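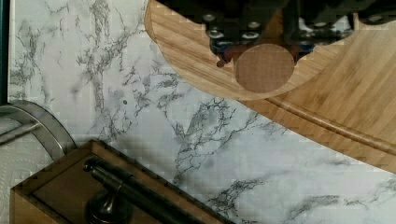 Introduction to Venue Operations
Week 3 handout: How a movie theater earns its money

Read this before the seminar and bring a calculator.

Ticket revenue

A theater does not keep the full price of a ticket. Part of it goes to the distributor under a rental agreement, and the distributor's share is usually highest when a film opens. It often drops in later weeks, so a film that holds its audience can be worth more to the theater than one with a big first weekend.

Concessions

Popcorn and soft drinks cost little to make and the theater keeps the sale. Managers watch spending per guest closely for this reason. 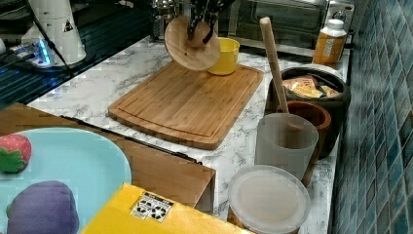

Screen scheduling

Start times are spread out so that the lobby, restrooms and counter are not all busy at once. Cleaning time has to fit between shows. In our class case, the Marivia has 4 screens and allows 20 minutes for each cleaning.

Exercise

The Naltico, a single-screen house, sells 50 tickets for a matinee. Choose a ticket price and a rental share and work out what the theater keeps. Then repeat with a lower share. Show your steps.

Terms to know: house allowance, per-guest spending, holdover, day-and-date release.

Next week: advance booking and reserved seating.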